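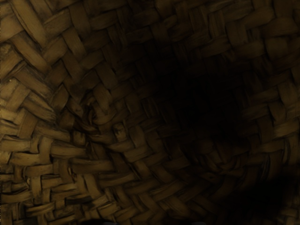

Flikosis opened its test yard in Prinolbridge to visitors for one afternoon, and I went mainly to find out how far its delivery vans have come since the spring. The company runs driverless vans for grocery stores, and its engineers spent much of the first hour on perception: what the van takes in from the street, and how it sorts that into things to stop for and things to ignore. Thin, irregular surfaces give them trouble. Sajib Munshi, who leads the mapping group, talked about chain-link fence, bare hedges and woven work, where strips of cane or some similar plant material cross over and under with small gaps between them. A laser pulse may hit a strip or pass through a gap, he said, and frayed ends make the outline harder still to settle.

The yard itself is a former bus depot with a loop of road painted to look like a residential street. Flikosis has 23 vans, most of them on the road with a safety driver on board. We were allowed to ride in one for two laps. It kept to 23 miles an hour on the straight part and slowed well ahead of each crosswalk. At one driveway it stopped for longer than I would have, then went on.

The loading side was more interesting to me. Each van carries 38 lockers, which open by code when the customer walks up. Sewwandi Howlader, the operations manager, said the lockers have caused more service calls than the driving system. Doors freeze, and people forget their codes. A new latch from a supplier called Dimitriou is being fitted over the winter.

Money came up in the question session. Flikosis employs 190 people and has one large customer, the grocery chain Wevside, whose contract runs until May. Howlader would not say whether it will be renewed. She did say the company has dropped its passenger shuttle — the prototype is still parked behind the workshop, under a tarp — and has no plans to bring it back.

Visitors were asked to leave by four. The next open afternoon has not been scheduled, but the front desk is taking names.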